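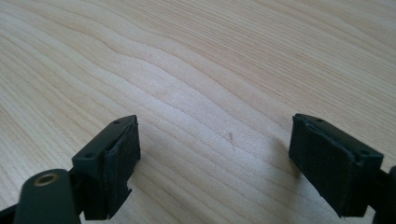 Desa sets a streaming date for its long-delayed sequel

The second Briltstead movie will skip theaters and go straight to streaming, the production company Desa confirmed on Mar 23, 2021. Subscribers to Lustutico will be able to watch it from the first week of summer, with an exact day to be announced when the trailer comes out.

The sequel was meant to open in theaters last year. It was moved twice, and in January the company said only that it was "looking at every option." Distributors had been expecting a third delay.

"We have a finished movie and people who have been asking for it," Desa said in its statement. "We would have liked a full house on opening night. We also don't want to sit on it for another year."

For anyone who missed the first one, Briltstead is the name of the small lake town where a washed-up game show host goes to hide after an on-air meltdown. He takes a job at the local radio station under a false name, and most of the comedy comes from how badly he keeps the secret. It cost very little to make and stayed in some theaters for months on word of mouth.

Briltstead 2 picks up six years later. The host now runs the station and is close to losing it. A television crew arrives to make a documentary about forgotten celebrities, and he has to decide whether he wants to be found. The main cast is back, along with most of the townspeople from the first movie. The running time is a little under two hours, and Desa says there is no separate theatrical cut.

A good part of the shoot was done on location in Vaher, which stood in for the town last time as well. The radio station is a former feed store on the main street. The production rented it again, repainted the front and put the old sign back up. Local residents were invited to sign up as extras for the big outdoor broadcast near the end of the movie, and 2,081 of them did. Only around 3,000 people live in the town, so there was some trouble finding anyone to keep the shops open that day.

Those scenes were finished before filming had to stop. The remaining interiors were shot on a closed set with a much smaller crew, and two scenes were rewritten so that the characters talk by phone. The company says viewers will not be able to tell which two. The score was recorded in sections, with the strings and the brass on different days, and the sound mix was completed over the winter.

The director's commentary from the first movie, which was only ever on the disc, will be added to Lustutico at the same time. The first movie itself has been on the service since the fall and will stay there. A short program of deleted scenes is also planned, although Desa has not said whether it will include the alternate ending that was shown to test audiences and then dropped.

Theater owners in Vaher had hoped to host the premiere. The town's one movie house has been closed for most of the past year, and its managers say they were told of the streaming decision the day before it was made public. Desa has offered them a free public screening once they reopen, with no end date on the offer. The managers have accepted and plan to let the extras in first.

As for a third movie, the company would not say much. A script outline exists, and the lead actor's contract is understood to include an option. Desa's statement says a decision will depend on "how this one is received," and that no work will start before the end of the year.

Subscribers do not have to pay extra for the sequel. Lustutico had tried an added fee on two family movies over the holidays and got a lot of complaints, and it has not charged one for a new release since. The movie will be offered in English with subtitles in all of the service's usual languages. A disc release should follow in the fall, with the cover art still to be chosen.

The trailer is expected next month. We will run the link in this newsletter when it is up.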